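2/14/25

Bench room, second floor, Penham building. Entry covers the parts bin cleanup and the start of the bin log. Terence out, Nele in from ten on.

Carried over from last time: the finish on the sloped panel inside the gray metal bin. Italo wanted to know if we should repaint before the Skakard order of small goods arrives or leave it be. I said leave it, and wrote that down so we don't have the same talk again in a month. Paint on that slope gets rubbed off by whatever slides down it. The last coat went on in September and most of it went onto the goods. Hartmut found gray specks on the corners of the Soomro boxes and had to wipe every one of them by hand.

Cleaning, in the order I did it:

Emptied the bin into two totes, soft goods in one and hard goods in the other. Vacuumed the floor of the bin with the crevice nozzle. There was grit all along the crease and a staple stuck in the corner that took pliers to get out. Wiped down with warm water and dish soap, then plain water, then a dry cloth. Didn't use the orange degreaser this time. It leaves a film and the soft cases pick up the smell. Let it stand open until after lunch.

Weighed the empty totes again while I was at it, since the label on the left one had come off. New label is on the short side, under the handle. Please don't put it on the lid, the lids get swapped.

Benedikt came by with the sorting list for the personal items lot. The lot has 236 pieces on it, mostly cases, pouches, sleeves and small bags, all from the Clovero clearance. He has them listed by price, which is no use at the bench. I redid the first two pages by shape and closure and will do the rest when I have an hour. Zippers first, then snaps, then drawstrings, then anything with no closure. Item 201 is on there twice, once as a sunglasses case and once as a cable case. It's one item. Took the second line out and initialed it.

Nele asked about the carpet. Yes, the charcoal carpet hides dropped parts, especially the dark ones, and yes, I've asked about a mat. The answer was a quote for 1,708, which is for the whole room including the strip by the door. I asked for a price on the area by the light wooden table alone. No reply yet. Until then, if something goes over the side of the bin, stop and find it before going on. Flashlight held low to the floor works better than the overhead lights. 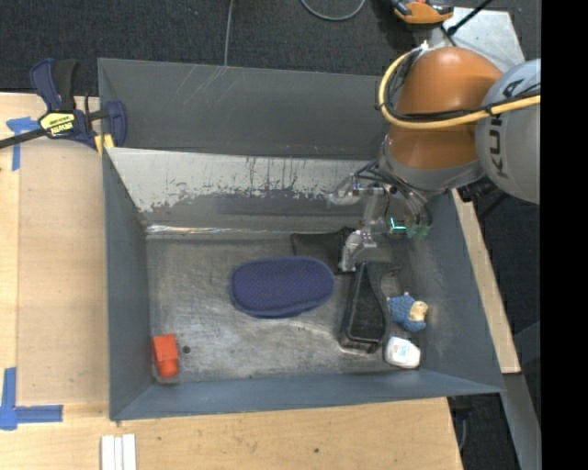 Floor of the bin is bare metal now and I want to keep it that way. We tried a felt liner last year and it slid, bunched up in the corners and collected lint, and every case with a rough bottom dragged it along. Rubber was better but made everything stand up at odd angles and left marks on the light-colored goods. Bare metal scratches and it's noisy, but it wipes clean and things lie where you put them. The scuffs look worse than they are. A navy case with a textured top like the one near the middle is easy to find against that floor, much easier than it was on dark felt, and even a flat black pouch shows up well enough. The slope is another matter. It's worn down to a patchwork of whitish and dark gray, and a gray item leaning on it is hard to pick out. Small reddish-brown marks toward the left side of it too. Might be rust, might be something off a box. Rubbed one with a thumb and got nothing on the skin. Will try a bit of fine steel wool on one mark only and leave the others alone to compare.

Spoke to Hartmut about the shiny strip at the crease. He thinks it's just where edges have been hitting and polishing it. Ran a cotton ball along it both ways to look for burrs, no fibers caught. Good enough for soft goods. I'd check again before we put anything knitted in there.

Cases, notes for the list: the oblong ones with rounded ends don't stack. Three in a pile and the top one rolls off. Lay them side by side in the tote with the hinge down. The mesh-type tops hold dust, so brush them, don't wipe - a damp cloth turns the dust to paste in the little holes. Pouches go flat in the second tote, zipper side up. Empty them first. Benedikt found a receipt in one and a pair of earplugs in another, both thrown out.

Sharp-cornered items stay out of this lot. Italo had a tin in with the pouches and it cut a sleeve open along the seam. The sleeve is written off, line crossed out on page 2.

Supplies: out of dry cloths, one bottle of dish soap left, crevice nozzle is cracked at the neck and taped. Nele is ordering cloths and a nozzle. Pliers are back in the drawer.

Still open:
Sorting list by shape, from page 3 on (me)
Steel wool on one mark, note the result here (me)
Price for a mat at the table only (Terence, when he's back)
Spare labels for the totes (Nele)
Ask Skakard if their small goods come bagged or loose. If bagged, we need a third tote for the bags.

Stopped at 4:40. Totes are on the lower shelf, lids on, left one has the new label.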